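About us

Skarndale is a small shop. We gather examples for learning systems, the kind that have to learn how a hand moves before a robot arm can do anything useful. People do the work first, with a hand-held gripper, on ordinary tables. The recordings go to the customer.

Started in October with two grippers and one table. Martti Turunen and Kerttu Kokkonen ran it out of Kerttu's garage, then we got the rooms on Pisier street. 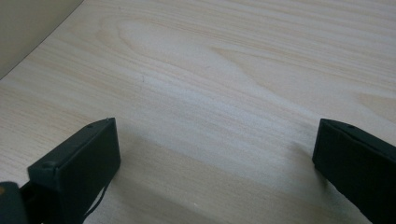
Our first paid job was Flundlow. 600 short recordings of reaching, opening, closing, backing off. We delivered 682 and threw out the ones where the hand rushed. Lesson from that: slow down at the start, hold still at the end. Every new person gets told this on day one and forgets it by lunch.

What we do all day:

Open and close runs. Fingers wide, over bare table, then in. Boring but customers keep asking for them.

Pick and place. Cups, boxes, cloth, whatever the customer ships us.

Checking. Toivo Kuusisto watches every recording back at normal speed, no skipping. He's picky. Good.

Gripper upkeep. Foam pads on the fingers wear and fray at the lower edge, screws work loose. Joonas Vuorinen keeps a drawer of spares and a list of who used wich gripper.
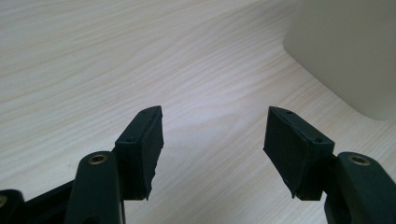
Who we are

Martti Turunen – customers, schedules, invoices
Kerttu Kokkonen – recording lead, trains new people
Toivo Kuusisto – checking
Joonas Vuorinen – grippers, cables, the printer
Ilari Koivisto – files, labels, delivery

Working with us

Send a list of the tasks and how many of each. Smallest order is 60 recordings. We do a test batch, you look at it, we fix what you dont like, then the rest. Ask for Martti.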